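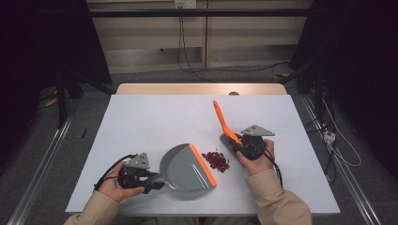 Informe de avance al patronato de la Fundación Hadora
Programa de intercambio empresarial – primer semestre
Fecha de cierre de los datos: 6 de julio

1. Objeto

El presente informe recoge el estado de ejecución del programa de intercambio gestionado por la Asociación Drostero con cargo a la subvención de la Fundación Hadora. Cubre la actividad de la secretaría, el régimen de socios, las estancias profesionales y la ejecución presupuestaria. Los anexos contables se remiten por separado al área de seguimiento de la Fundación.

2. Cambios en los órganos de gobierno

La asamblea ordinaria aprobó el relevo en la presidencia del consejo consultivo. Romana Vaněk asume el cargo por el periodo que restaba a su predecesor, con posibilidad de una única renovación. Genji Amano continúa como secretario general y conserva la firma mancomunada de los pagos imputables a la subvención.

El cambio obliga a modificar la cláusula de representación del convenio. El borrador de adenda se envió a los servicios jurídicos de la Fundación y está pendiente de devolución. Entretanto, las justificaciones siguen firmándose con los poderes anteriores, que la notaría mantiene vigentes hasta la inscripción del nuevo nombramiento.

3. Régimen de socios

El registro consta de 549 socios al cierre del periodo, entre individuales y corporativos. Se han depurado las fichas duplicadas procedentes de la base de datos antigua y se ha dado de baja a quienes acumulaban dos cuotas anuales impagadas, conforme al artículo correspondiente de los estatutos. La depuración reduce el censo respecto al informe anterior, aunque no altera los ingresos por cuotas, dado que las fichas eliminadas no generaban cobro.

Entre las altas corporativas figura Zastura, que se incorpora en la categoría de socio colaborador. Fröhlich ha pasado de socio colaborador a socio protector. Ambas entidades han designado representante en el consejo consultivo, con voz y sin voto hasta la próxima asamblea.

4. Estancias profesionales

El convenio prevé 10 estancias en el ejercicio. Las convocatorias se publicaron en plazo y la comisión de selección ha resuelto todas las plazas. Se han producido dos renuncias, cubiertas con la lista de reserva sin coste adicional de viaje, al no haberse emitido todavía los billetes.

Las empresas de acogida han solicitado que el acuerdo individual de estancia incorpore una cláusula de confidencialidad unificada. Hasta ahora cada empresa aportaba la suya, con diferencias de alcance y de duración que retrasaban la firma. La secretaría ha preparado un modelo común en tres idiomas. Fröhlich lo ha aceptado sin cambios; Zastura ha pedido precisar la ley aplicable, punto que sigue abierto.

La tramitación de visados se mantiene como el principal factor de retraso. Los consulados exigen ahora el certificado de cobertura sanitaria en original, y la aseguradora lo emitía solo en formato electrónico. Se ha acordado con ella el envío de originales en papel junto con la póliza.

5. Actos y publicaciones

Se celebró el almuerzo anual de socios y la jornada técnica sobre fiscalidad de trabajadores desplazados. Las ponencias de la jornada están en maquetación. El boletín ha mantenido su periodicidad, si bien la edición de primavera salió con retraso por el cambio de imprenta – el contrato nuevo incluye penalización por demora, que el anterior no recogía.

La conferencia prevista en colaboración con la cámara de comercio se traslada a diciembre, a petición de la propia cámara. El gasto asociado pasa al segundo semestre y no requiere modificación de partida.

6. Ejecución presupuestaria

La partida de personal se ejecuta conforme a lo previsto. La de viajes presenta una ejecución inferior a la programada, atribuible al calendario de visados descrito en el apartado 4. La de publicaciones muestra una desviación al alza por el coste de preparación de la nueva imprenta, compensable dentro del margen de trasvase que autoriza el convenio.

No se solicita en este informe ampliación de fondos. Se solicita, en cambio, autorización expresa para imputar los gastos de mensajería de las pólizas originales a la partida de viajes, ya que el manual de justificación no los menciona.

7. Incidencias y riesgos

a) Adenda de representación. Si la inscripción del nombramiento se demora más allá del vencimiento de los poderes, no podrá tramitarse la segunda justificación. Seguimiento a cargo de Genji Amano.

b) Modelo de confidencialidad. De no cerrarse el texto con Zastura, las estancias en esa empresa se firmarían con su modelo propio, como en el ejercicio anterior.

c) Archivo. La migración de los expedientes en papel sigue incompleta. Los correspondientes al convenio vigente ya están digitalizados; los anteriores se consultan en el depósito externo, previa petición.

8. Calendario del segundo semestre

Firma de la adenda y remisión de la escritura inscrita.
Inicio de las estancias, escalonado según fecha de visado.
Publicación de las ponencias de la jornada técnica.
Conferencia con la cámara de comercio.
Cierre contable y entrega de la memoria final.

Romana Vaněk
Presidenta del consejo consultivo
Asociación Drostero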